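Roos Nijs
2019-11-02

Made it to the Ciltivside open day at Pullisdale. Bus was late, missed the welcome talk, got a lanyard and a cold coffee. Posting as I go, sorry in advance for typos.

Main hall first. Jacobs, the big floor scrubber robot, doing laps between the stands. Stops for feet. Stops for a stroller. Stopped for a dropped napkin too and just sat there till one of the staff picked it up. Crowd loved it.

Ans Verhoeven doing the talk next to it. Fast talker, good slides. They started the home chores project in April. Floors are the easy bit she says, everybody has floors sorted. It's the small rooms that are hard. Bathrooms most of all.

Figures from her slide before I forget: 141 different chores on their list. 5 they'd trust a robot with today without someone watching. She put that number up in huge type, respect for that.

Bathroom chores now. Mirror and squeegee. One hand spread out close to the glass, the other holding the blade upright against it. Basin and faucet right underneath so you're reaching over the whole time. Never thought about how awkward that is untill today 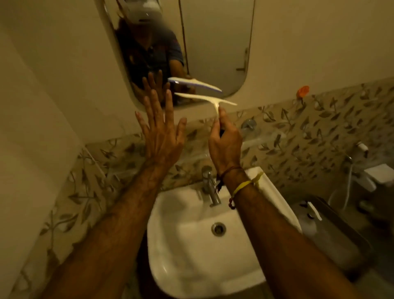
Someone at the back asked: why is a mirror harder for a robot than a window?

Ans: a mirror shows the robot a second room that isn't there, so the depth sensors get confused about where the surface is. They lean on touch for the last bit of the move.

Good answer. Lots of nodding. Guy next to me wrote it on his hand.

Also learned: pressure. Too light and you leave streaks, too hard and the blade chatters. People do it by feel. Their arm needed 300 practice runs before it stopped chattering, and that's on one flat panel at the bench.

Bench demo was next. Small arm, sheet of glass, spray bottle held by a clamp. First wipe great. Second wipe missed the top corner completly. They ran it again and didn't pretend otherwise

Price question came up obviously. No price. Not for sale, not soon. She said the gripper alone is 900 in parts and they'd like that way down first.

Kids' corner has a tiny arm you steer with two knobs. Waited in line behind actual children. Knocked over the cup. Went again, knocked it over again.

Next one is in Wudbridge, date not up yet. Will post when I see it. Phone at nothing, running for the bus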